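Handing over a kitchen bench to a two-arm robot: a guide for shift staff

Fliseck Catering put its first two-arm unit into the Rutherford staff kitchen in March. Since then we have had the same questions from the Kuseder and Zurkstead sites, so the steps are written down here. You do not need any programming background. If you can set up a bench for a new kitchenhand, you can set one up for the arms.

Before you start

Work out which jobs are going to the arms and which are staying with people. At Rutherford the arms do the clearing and putting away of cups, mugs and plates. Staff still do the cooking, anything with a knife, and anything a customer has asked for specially. Write the split on the whiteboard so the evening shift sees it too.

Setting up the bench

1. Wipe the bench down and dry it.

2. Put every item where the arms can get to it without crossing over each other. Mugs go on the tree with the handles over the pegs.

3. Keep baskets and food to the back. Leave the middle of the bench open -- the arms need it for passing things across.

4. Check that cables have slack and are not lying where a drawer or door will catch them.

5. Stand back behind the floor line and press start on the wall panel. The first item should be picked up within 11 seconds. If it isn't, press stop and check the panel for a message.

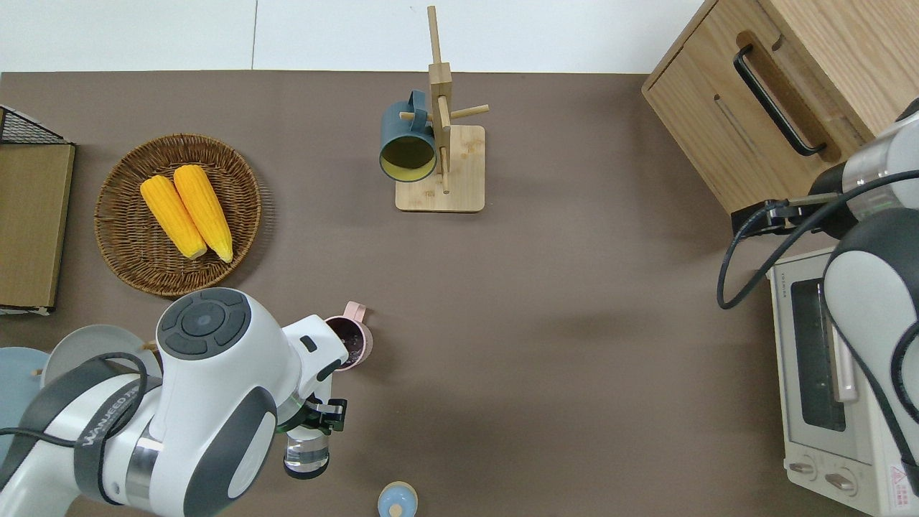 A clear glass in the left gripper, with a mug on the tree behind.

Glasses and mugs

Glass is the hardest thing for the arms to judge. Run glasses one at a time for the first 2 weeks and put them through in a batch of their own, before the mugs. Chipped glasses come out by hand before the run starts. If a glass goes over, press stop first and reach in second.

What changes for staff

The closing shift at Rutherford used to have two people on dishes. It now has one, who sets the bench, watches the run and fixes what goes wrong. The other person moved to prep, on the same hours and rate. Some staff like the change and some find watching duller than washing, so swap the role every 5 shifts.

Keep the fault book going. Rutherford logged 182 stops in its first stretch, most of them for items set too close together, and the spacing marks on the bench came out of those notes. Write down the time, the item and what you did to clear it.

Saturday openings run without the arms for now. Leave the unit switched off at the wall and put the cover on.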